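Household chore robots

Household chore robots are machines meant to tidy, wash or fold in ordinary homes. Floor cleaning is widely automated, but picking things up off the floor is less settled.

Primmont, a test programme run by Jaanus Ramanauskas, set 62 household jobs for two-fingered grippers. Over 3,000 attempts were planned and 2,574 completed. Cups and soft toys gave little trouble. Flat items did -- a thin sheet on hard tile offers the fingers no edge to close on.
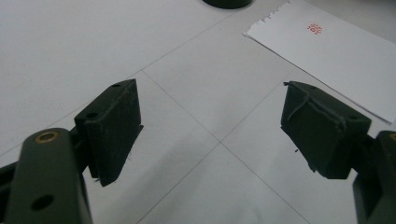

Rasmus Krūmiņa, who reviewed the results, wrote that speed was the other limit, as a person could clear a room well before the machine had finished one corner. Fendent withdrew its home model in June and now sells only to laundries.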